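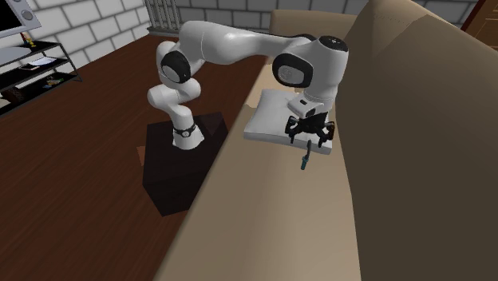

Category: Home & Habits | Working papers
4 min read

3.2 Where people sit

I went into this part of the study sure that people would use the whole sofa. They don't. In the homes I visited in Rorkness, nearly everyone had one end they called theirs, and they got a bit touchy when I sat in it (I did that twice by accident and once on purpose, sorry). The middle seat was mostly for mail, laundry and the dog.

I kept visiting through April, 14 households in all, and asked each one to keep a seating diary. Three gave up within days, which I can't blame them for - it's a dull thing to write down. The rest stuck with it, and the evening pattern in Figure 2 comes from their notes. You'll see the left end wins early and the right end catches up after dinner, mostly in rooms where the lamp is on that side.

Figure 2. Evening seat choice by household, from the diaries.

Harahap's older survey found much the same thing with armchairs, and I like that work a lot, but it only covered people living alone. Add a second person and the lamp matters less than who got home first! I come back to this in Section 4, along with the Skinel apartments, where the sofas were built in and people sat on the floor anyway.

Contact | © Gultunov Papers | Back to top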